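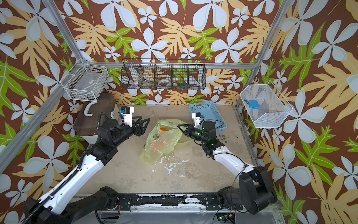

Both arms over the bag, grippers open on the left one. Station with the flower wallpaper.

Prestell two-arm kit: notes and data card

Hi, and thanks for downloading this! I'm Zorica Begović, and I've been running the Prestell kit in my shop long enough to have opinions about it. I bought mine at list price from Stadholm, who sell it as a bench package: two arms, two grippers, the front mounting beam, the aluminum frame and a camera bracket for each wrist. The walls and whatever you hang on them are up to you. I went with wallpaper (big pale flowers, green fronds, chocolate brown background) and I'd do it again.

What's in the download

There are 293 recordings in all. 148 of them are bag work, meaning a soft plastic bag on the floor of the station with things inside it. The rest are bits and pieces: baskets, tape rolls, boxes, moving stuff from one side to the other. Each recording has its own folder with the wrist video, the video from the fixed camera, the joint positions for both arms and a little text file with my notes. The notes are uneven. Some are a full paragraph and some just say "ok" or "slipped again."

Please read the notes before you filter anything out. I kept the bad tries in on purpose, and the only thing that marks them is the word "miss" on the first line.

How I ran it

I drove both arms by hand with the leader handles that come in the package. Emlyn Prydderch did some of the driving too, and you can tell us apart pretty easily once you've watched a few - he goes in fast and low, I hover forever. His folders start with an E.

The floor is beige with white paint splatter on it, and I left it like that the whole way through. If your model is picky about backgrounds, this set will give it a workout (the wallpaper is LOUD). Things on the walls and at the back got moved between sessions, so don't count on any basket being in the same spot twice.

What I think of the kit

The arms are good. They're smooth, they hold position nicely, and the cable carrier on the upper link hasn't snagged on me yet. The two-fingered grippers are great on boxes and so-so on thin plastic. With a crumpled bag you really want one arm pinning while the other pulls, and that took me a lot of practice to get right.

My gripes are mostly about wiring. The boards and wires under the front beam are out in the open, and for this price I wanted a cover. I asked Stadholm and they pointed me to the Drurnent side panel, which is sold separately and only fits the older beam. The wrist cables also need a decent loop of slack. Mine were too tight out of the box and one connector kept working loose until I rerouted it.

Setup took me 3 evenings. The printed guide skips the step where you tell the software which arm is left, so do that first or you'll be very confused!

Known problems

Folder 169 has no wrist video for the right arm.
A few of the early bag recordings start late, with the arms already moving.
Joint times in the E folders run slightly behind the video. The fix script is in the tools folder, thanks to the Papadopoulos plug-in for the basic idea.

Using it

Use it for whatever you like, just keep my name and Emlyn's with it. If you find a broken folder, send me the folder number and what you saw, and I'll put it on the list for the next upload. Last update to the files was 9/21/19.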